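Publicado el 3 de febrero de 2026 · Afonso Bettencourt

4. Revestimiento adhesivo en mobiliario doméstico de bajo coste: preparación, aplicación y comportamiento de los cantos

4.1. Delimitación del caso

El revestimiento de muebles de bajo coste con lámina vinílica autoadhesiva es una de las modificaciones domésticas más difundidas en redes sociales. Los tutoriales suelen mostrar el mueble recién terminado y rara vez vuelven sobre él pasados unos meses. En esta sección se estudia el comportamiento de la lámina después de la aplicación, con atención particular al despegue en los cantos, que es el defecto mencionado con mayor frecuencia en los comentarios a esos tutoriales.

El mueble de referencia es la estantería modular Drulmont, de tablero melamínico blanco y canto recto. Se escogió por su presencia habitual en viviendas de alquiler y por la ausencia de molduras, que habrían introducido una variable adicional. La lámina empleada fue Sugden en acabado mate, sin canales de evacuación de aire. Una segunda lámina, Zostaden, con canales, se reservó para la comparación del apartado 4.4. Ambas se adquirieron en comercio minorista, en rollo, y se dejaron desenrolladas en la sala de ensayo antes del corte.

No se consideran aquí los muebles lacados ni los de madera maciza. Tampoco se evalúa el resultado estético, que depende del dibujo de la lámina y del juicio del usuario.

Figura 1. Aguja de sutura curva sujeta entre las mordazas de un instrumento quirúrgico robótico.
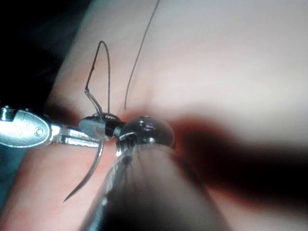
4.2. Preparación de la superficie

Los tableros se dividieron en dos grupos. En el primero se retiró el polvo con un paño seco, procedimiento que recogen casi todos los tutoriales revisados. En el segundo se desengrasó la superficie con alcohol isopropílico y se lijaron los cantos con grano fino hasta perder el brillo. El lijado se limitó al canto y a una franja contigua de la cara, de 50 mm de anchura. Extenderlo a toda la cara no mejoró la adhesión en las pruebas preliminares y dejó marcas perceptibles bajo la lámina mate.

Los orificios de los soportes de balda se trataron de dos maneras: cubiertos directamente por la lámina o rellenados con masilla acrílica y enrasados. La primera opción es reversible y por ello la prefieren los inquilinos. Presenta el inconveniente de que la lámina cede sobre el hueco y acaba mostrando una depresión circular, más visible con luz rasante. La segunda elimina la depresión pero obliga a perforar de nuevo si se desea cambiar la altura de las baldas.

Conviene señalar una dificultad práctica. El polvo del lijado se deposita en la ranura de la trasera y reaparece durante la aplicación, cuando el operario apoya la espátula en esa zona. En los tableros del segundo grupo fue necesario aspirar la ranura antes de desengrasar – el orden inverso ensuciaba otra vez la cara ya limpia.

4.3. Aplicación y acondicionamiento

La lámina se aplicó en seco, desde el borde superior, con espátula de fieltro y retirando el papel protector de forma progresiva. En los cantos se compararon tres soluciones: corte a ras de arista, vuelta sobre el canto con remate en la cara interior y tira independiente solapada. La vuelta completa consume más material y exige resolver la esquina, bien con un corte en inglete, bien con un pliegue semejante al de un paquete. Se optó por el inglete, más regular entre operarios.

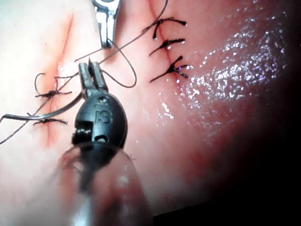 El calor se aplicó únicamente en las vueltas, con secador doméstico en la posición intermedia. No se utilizó pistola de aire caliente; en ensayos previos realizados en Grastunbridge la lámina se había estirado de manera irregular y, al enfriarse, se retraía y descubría la arista. Una vez revestidas, las piezas se montaron según las instrucciones del fabricante y se mantuvieron en una sala interior a 50 % de humedad relativa durante 90 días, con inicio en junio. Las baldas se cargaron con libros para reproducir un uso ordinario.

La inspección se hizo a simple vista y al tacto, recorriendo cada arista con la yema del dedo. Se registró como despegue cualquier tramo en el que la uña pudiera introducirse bajo la lámina sin ejercer fuerza. El criterio es poco refinado, pero coincide con el que aplica un usuario en su casa y no requiere instrumental. Las burbujas se anotaron por separado.

4.4. Resultados

El corte a ras de arista fue la solución con peor comportamiento en los dos grupos de preparación. El despegue comenzó en las esquinas inferiores, próximas al suelo, y avanzó por el canto frontal de las baldas, donde se produce el roce al colocar y retirar los libros. La preparación con alcohol y lijado retrasó su aparición sin impedirla.

La vuelta con remate interior se mantuvo adherida en los tableros desengrasados y lijados. En los tableros limpiados en seco se observaron levantamientos en el inglete, por lo general en la pieza aplicada en último lugar. La tira solapada ofreció un resultado intermedio. Su punto débil es la junta sobre la cara, que acumula suciedad y termina por dibujar una línea oscura paralela al canto.

En cuanto a las burbujas, Zostaden facilitó la evacuación del aire durante la aplicación, pero la diferencia respecto a Sugden dejó de apreciarse al final del acondicionamiento. Las burbujas pequeñas de esta última se habían reabsorbido en su mayor parte. Las mayores persistieron y hubo que pincharlas con un alfiler. En las vueltas, Zostaden resultó algo más rígida y exigió más calor para conservar la forma. 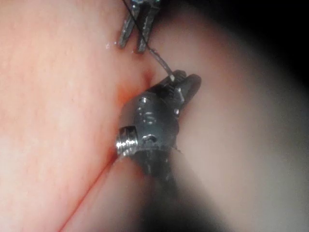 4.5. Retirada de la lámina

La reversibilidad se comprobó en un tablero de cada combinación. La lámina se desprendió calentándola por tramos y tirando en ángulo cerrado, casi paralelo a la superficie. El adhesivo residual se eliminó con el mismo alcohol empleado en la preparación. En las caras no se apreciaron daños. En los cantos, la cinta melamínica original se levantó en varios puntos, sobre todo en las piezas que se habían lijado, y fue preciso volver a encolarla.

Este efecto afecta de forma directa a quien revista un mueble que no le pertenece. El lijado mejora la duración de la vuelta y, a la vez, debilita la cinta de canto en el momento de la retirada. Para mobiliario ajeno se recomienda, por tanto, desengrasar sin lijar y aceptar un repaso periódico de los ingletes. Queda por determinar si una imprimación retirable permitiría prescindir del lijado; el ensayo correspondiente no se ha realizado todavía con la serie Drulmont.

Contacto · © Afonso Bettencourt · Volver arriba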